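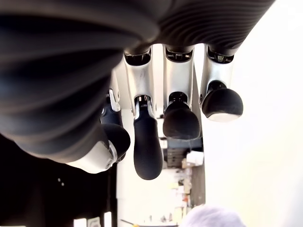 What does Mandus do?

We write the software that tells a robot hand when to close, how far, and when to stop.

Most of the companies that call us already have an arm, a hand and cameras. They bought good hardware and then they found that the programs which came with it each speak their own language. The camera program knows where the objects are, the arm program knows how to get there, and the hand program knows how to bend fingers. Between them there is a lot of space where things go wrong. We work in that space.

Who we are

Mandus was started in Trulemcombe by Tülin Tokgöz and Umut Gündoğdu. Tülin had written motion planners for packing machines for many years, and Umut came from the side of image processing. Their first product was a small tool for replaying what a hand did, joint by joint, next to what the camera saw at the same moment. They made it for themselves, to stop arguing about whose code was at fault. A customer saw it on Umut's screen and asked for the price.

This tool is still in our package and it is still called Replay. We tried to find a better name and we did not succeed.

Gizella Medve leads perception. Her group works on close views, where the camera sits at the wrist and the fingers cover a large part of what it should look at. Many vision programs treat the fingers as noise and cut them out. Gizella prefers to keep them. If you know the angle of each joint, you know where the fingers must be in the view, and when they are not there, the calibration has moved. Her check runs all the time in the background and writes a warning before the grasp fails.

Blagoje Gashi is responsible for control. He is the person to ask about contact, slipping, soft objects and thumbs. The thumb takes more of his time than the other four fingers together, because almost every grasp depends on where it goes first. Ferhat Tokgöz looks after the planner and the test system, and he also answers the support mail. (Yes, he is Tülin's brother. He applied like everybody else.)

What we make

Our main product is Berwood, a control and planning layer for hands with many joints. It takes the output of your perception, chooses a grasp, plans the approach and keeps watching the hand until the object is put down. Every decision is written to a log in plain words, for example "thumb moved first, index waited for contact". We spend much effort on these logs. An engineer who is called at night to a stopped machine does not want to read a table of numbers.

The second product is Oral. The name makes people smile, we know. It came from "oral history", because the tool collects what operators say while they guide a hand by remote control. The operator speaks, the software writes the words beside the joint data, and later you can search for "slipped" or "too tight" and jump directly to that moment. It was planned as a small addition to Replay and now some customers use it more than Berwood.

Both products run on an ordinary industrial computer. The control loop does not need an internet connection, and your recordings stay on your own disks unless you decide to send us one.

How we test

Each version of Berwood must go through 2,773 recorded grasps before we release it. Of these, 496 are failures that we kept on purpose: dropped parts, fingers that touched the table, a grasp that was correct but on the wrong object. The new version has to recognize each failure at least as early as the old one did. When it is later, even by a little, the release waits. This happened to us in the spring and we delivered three weeks behind our promise. We told the customers why, and we sent them the replay.

After the recordings comes the real hand. We do 50 grasps for each object class, with mixed small things on the bench and with cloth and other soft items, which are still the hardest for us. Folded fabric is acceptable now. Crumpled fabric is not yet at the level we want, and if this is your main use, please write to Blagoje before you buy anything.

Working with us

A project usually begins with your data. Send us recordings from your own cell, also the bad ones, and Ferhat will run them through Replay and write you a short report. We do not charge for this. If we think that a simple two-finger gripper would solve your problem, the report will say so. It has cost us some orders.

Training takes place in Trulemcombe, in small groups, with your engineers at the keyboard. We teach in English, Turkish and Hungarian. The manual for Berwood exists in English only, and corrections to our grammar are welcome - Gizella keeps the list.

Jobs

We are looking for one more person in control, with good C++ and patience for hardware. Experience with hands is useful but you can also learn it here. Write to Tülin with a few lines about something you built and what was wrong with it. Applications are open until 18 August 2026.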